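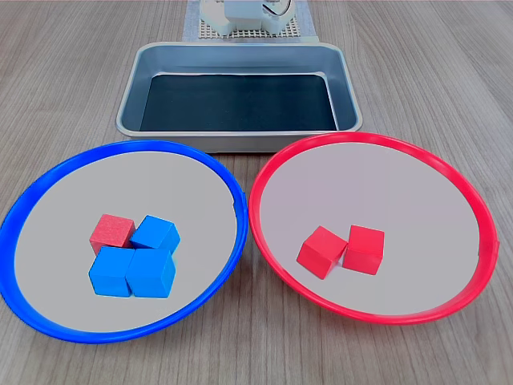

What is the Praltico Shield?

The Praltico Shield is a preseason football competition played each year between clubs of the Nelano district, and its claim to be the oldest tournament of its kind in the region rests on weak evidence.

Search this site Enter a team, ground or season Go

The Praltico Shield is an association football competition contested in the weeks before the Nelano District League begins. It takes its name from the town of Praltico, where the final has usually been held. The tournament is commonly said to date from 1909, a year that appears on the trophy's base, on the program cover and on the banner hung behind the goal at the final. No match report, fixture card or minute book from that year has been produced, and the date should be treated as a claim.

Origins

The usual account says that the shield was put up by the owners of a brickworks in Praltico, who wanted a match between their own workers and the men of the Zarby rail yard. According to this version, Zarby won by a single goal, refused to hand the shield back the following summer, and so forced the organizers to play for it again. The story is told with confidence in club programs, but these all seem to draw on one souvenir booklet printed long afterward. The booklet gives no sources. It also places the first match on a ground that was still an orchard on maps of the period.

What can be shown is more modest. Newspaper notices from the years after the First World War mention "the shield match" at Praltico as a familiar event, which suggests it had been played before. Whether it had been played every summer, or by the same clubs, or for the same object, cannot be told from the notices. One of them calls the prize a cup.

Supporters of the 1909 date point to the engraving on the trophy. The engraving proves little. The lettering for the first six winners is in the same hand and the same style as the lettering for winners from the 1930s, and was probably added all at once. Two of those six clubs have no other trace before 1920.

Format

For most of its known history the competition was a straight knockout among eight clubs, with the quarterfinals and semifinals on weekday evenings and the final on a Saturday. Drawn matches were replayed. Replays were dropped in favor of penalty kicks when clubs complained that a long run in the shield left them short of players for the opening league games.

The present format uses two groups of four, with the group winners meeting in the final. Each club plays 3 group matches. The change was presented as a way of giving smaller clubs more football. Its other effect was to raise the number of matches from seven to 13, nearly all of them with paid admission, and the organizers have never published figures showing how the extra gate money was divided.

Unlimited substitutions are allowed in the group stage. This has led to long-running doubts about how seriously the larger clubs take it. Jalali Rovers once used 22 players in a single group match, including two trialists listed on the team sheet only as "A" and "B." The result stood. A rule limiting trialists was adopted the next season, but it applies to the final only.

Participating clubs

Entry is by invitation. The organizers describe the invited clubs as the strongest in the district, although league position has never been a condition of entry, and clubs that finished near the bottom have been invited ahead of clubs that finished near the top. Praltico Town has been invited every time for which a list survives. So has Zarby Athletic, even in the two seasons when it had dropped out of the league and was playing friendlies.

Jalali Rovers joined later and is now the most regular finalist. Nelano Wanderers withdrew for several years in a dispute over travel costs and returned without any announcement that the dispute had been settled.

Records

Claims about records in the Praltico Shield need particular care. Zarby Athletic describes itself as the most successful club in the competition, counting the disputed early wins on the trophy base. If the count begins with the first final for which a newspaper score can be found, Praltico Town leads Zarby by two titles. Both clubs print their own version in their programs.

The career scoring record is given as 147 goals, credited to a Zarby forward of the interwar years. The figure is hard to accept. With a knockout of eight clubs, a player reaching the final every year would have had three matches a summer, plus any replays. To reach the stated total in the 14 seasons he was with the club, he would have needed an average of more than three goals a match without missing one. The likeliest explanation is that the number covers his goals in all matches for the club and was moved to the shield by mistake. It has been repeated so often that it now appears on a plaque at the ground.

The record attendance is no firmer. The organizers have given it in different years as a sellout, as a crowd "beyond counting," and as a figure well above the licensed capacity of the ground where the match was played. Recent crowds are easier to judge. Several group matches have been watched by fewer than 200 people, a number that includes players' families and the staff of both clubs.

The trophy

The shield is a wooden board with a central metal plate and smaller plates around the rim for the winners' names. It is often described as the original. A repair bill kept by Praltico Town refers to "new board and fittings, old plate reused," so at best the center is original and the rest is a replacement. The bill is undated. The winners keep the trophy for a year, apart from one stretch when it was held in a bank and the winning captain was handed an empty presentation box at the final.

Reputation and criticism

The competition is popular with local newspapers, which have little other football to cover before the league starts, and their coverage tends to be generous. Previews regularly describe the shield as a reliable guide to the season ahead. The record does not bear this out. In the ten seasons before the group format was introduced, the shield winner went on to win the league once, and in four of them finished in the bottom half.

Coaches have generally been cooler. Several have said that the matches come too early for fitness and too late for experiments. Others value the fixtures as harder than ordinary friendlies, a view heard most often from clubs that have just won.

Proposals to extend the shield to clubs outside the district have been made more than once. The most recent would have renamed it the Nelano International Shield on the strength of one visiting team from across the border. The plan was dropped in April, before invitations were sent, and the visiting team was never named.

See also

Nelano District League
Zarby Athletic
Preseason football competitions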